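Chapter 8
Clothes Storage in the Small Bedroom

What this chapter covers

– the ways clothes are kept in a bedroom: hung, folded or laid flat
– using the bed as a work surface
– sorting before storing
– planning a rack or shelf for the clothes a household has

Key words: hanging space, folded stack, rail, fold line, rotation

8.1 Why clothes take up so much room

In most homes the bedroom has to do several jobs. People sleep in it, dress in it and store nearly all their clothes in it. In an older house there may be a built-in cupboard or a large wardrobe. In a small flat there is often neither, and the household makes do with a rack, a chest of drawers or the end of the bed.

Clothes are awkward things to store. A winter coat and a summer shirt may hang from the same length of rail, but the coat takes up far more of it. Knitted garments stretch if they are left on hangers. Thin cotton creases if it is pushed to the bottom of a pile. A good arrangement starts from the clothes themselves, and the furniture is chosen afterwards.

The housing study at Nimadby, which we return to in Chapter 12, looked at 221 bedrooms in rented homes. Many of them had no fitted storage of any kind. The tenants had found their own answers, and some of these worked well. Others blocked a door or a window, or left clothes lying in the damp corner behind the bed.

8.2 Hanging and folding

An open rack is cheap and easy to move. It lets air reach the clothes, and everything on it can be seen at once. Its weak points are dust and sunlight – strong colours fade if the rack stands close to a bright window. Its position also needs some thought in a room where the door and the rack share a corner.

Folding suits T-shirts, knitwear, nightclothes and bed linen. It needs a flat surface at a comfortable height, large enough to spread a whole garment out. Few bedrooms have a table, so the bed is normally used. Make the bed first and pull the cover tight. Lay one garment on it at a time, smooth it from the middle outwards, and place the finished pieces at the far end, away from where you are working.
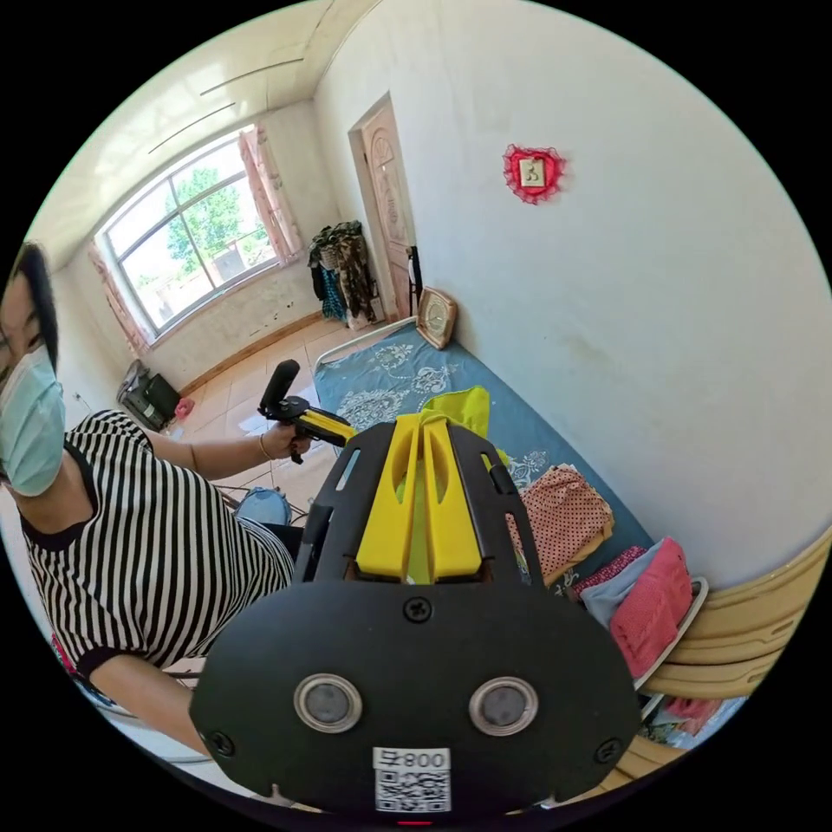
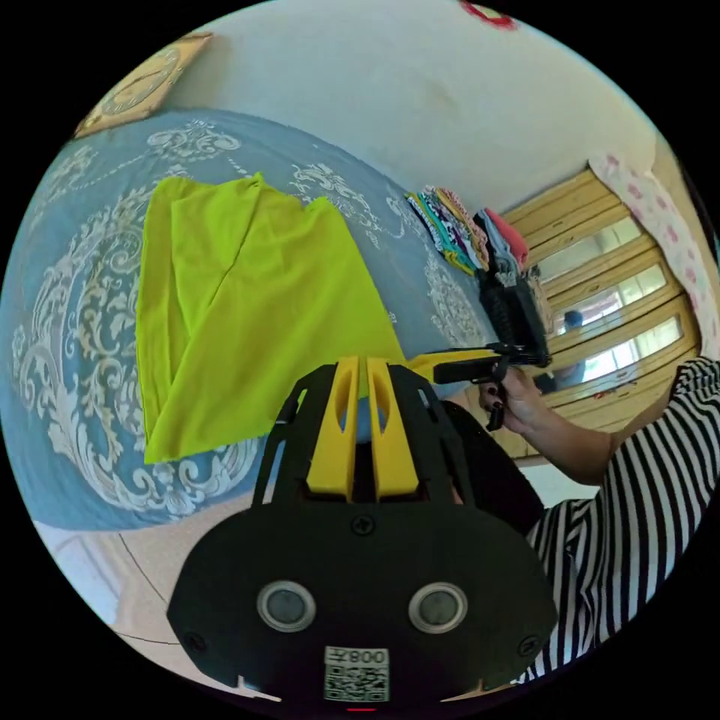
A bedroom with hanging clothes on a rack, and folded clothes stacked at the end of a bed.

Stacks should be kept low. Once a pile is taller than the shelf above it allows, the lower items are pulled out sideways and the rest falls over. Put heavy pieces at the bottom and light ones on top, with the folded edge facing you. Clothes that are out of season can go into a box or a suitcase – December is a sensible time to check that nothing needed for the cold months has been packed away by mistake.

Before you go on

Choose one bedroom that you know well. Write down what is hung, what is folded and what has no settled place. Measure the rail, if there is one, and note which way the door opens. Keep your notes, as you will need them for the room plan in section 8.4.

8.3 Sorting before storing

Sorting comes before any folding or hanging. Empty one drawer or one section of rail at a time, and finish it before starting the next. Anything that needs mending or washing is set aside in its own pile and does not go back with the rest.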